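Furirik FG2 two-finger gripper, reviewed on a two-arm bench cell

Tested over two weeks in January. Price band: mid-range electric parallel gripper. Supplied as a pair by the distributor, returned after the test.

Background

The FG2 replaces the Furirik FG1, a gripper we used for two years and did not much like. The FG1 closed hard, reported position late, and had a fingertip mount that worked loose. Furirik lists three changes for the new model: a motor with lower cogging, a current loop exposed to the user, and fingertips held by two screws. We wanted to know whether those changes matter for soft goods handling, and how the unit compares with the Poon P-Series we normally run.

Mounting and wiring

Each gripper comes with a flange adapter, a data and power cable, two sets of fingers (pointed and flat) and a printed card with the pinout. No hex key. The adapter fit our arms without shimming. The cable is the weak part of the package. It leaves the gripper body sideways and is stiff enough that it wants to stand away from the wrist in a loop. With the arm extended this is harmless. With the arm folded back over the bench, the loop drags, and in some poses it lies on the work surface. A right-angle connector would fix it. Poon has shipped one for years.

Setup took one afternoon for both arms. Most of that went to assigning bus addresses. Both units leave the factory with the same address, and the manual covers the change in a footnote.

Controller and software

We ran both grippers from a Budance controller and used Stargate as the teleoperation and logging layer. Stargate found the grippers after a plugin update. Position, velocity and current are all readable. Position feedback arrives at 400 Hz on one gripper and drops to 357 Hz on each when two share a bus. The drop is steady and we saw no missed frames, so it had no effect on our work, but the data sheet gives only the first figure.

The current limit can be changed in motion. The FG1 could not do this. The command is accepted at any point in the stroke, takes effect within one cycle, and is not stored on power-down. Write it in your startup script.

Soft object test

The main test was bun transfer: steamed buns from a round stainless steel bowl to a ceramic plate beside it. Buns are a useful test object. They are light, they deform early, they mark where a fingertip digs in, and they differ enough in size that a fixed closing width will not do. The bowl adds a clearance problem, as the fingers have to come down inside the rim and open between neighbors. We used the pointed fingers on both arms, with the left arm picking and the right arm working over the plate.

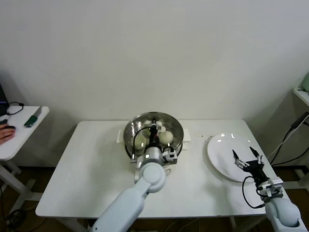 Results

We ran 55 transfers at each of three current limits with each make of gripper. At the factory default the FG2 leaves a visible dent in every bun. At the middle setting it leaves a dent in some of them. At the lowest setting, 16 percent of rated current, it left no mark that lasted until the bun was on the plate, and it dropped two. The Poon at its lowest usable setting dropped one and marked nearly all of them. Its current loop has a floor that is too high for this kind of product.

Most failed first attempts with both makes came from the approach, with a finger landing on top of a bun. The pointed fingers help when the bowl is full. Once it is half empty the flat fingers give a better hold, and changing them takes four screws per gripper. We would like to see a quick-change tip at this price.

The shiny interior of the bowl caused trouble for our depth estimate, as expected, and the operator relied on the color view for the last part of the descent. This is no fault of the gripper, but anyone planning an automatic version of the same task should allow time for it.

Backlash and repeatability

Fingertip play was not measurable by hand on either unit when new. At the end of the test the left unit, which did most of the picking, had developed a slight click on reversal. Reported position did not drift. We can't say how this would progress over a longer period.

Noise and heat

Quieter than the FG1, a little louder than the Poon. The body gets warm when holding against a stall and stays comfortable to touch at low current.

Against the Poon P-Series

The Poon has the better cable, the better manual and a longer stroke. The FG2 has finer force control and a narrower body, and the narrower body counts for a lot inside a bowl or bin. For rigid parts we would keep the Poon. For food, fabric or anything that bruises, the FG2 is the one to buy.

Wants for the next revision

Right-angle connector. Unique factory addresses. Two-unit feedback rate on the data sheet. Stored current limit.

Rating: 4 out of 5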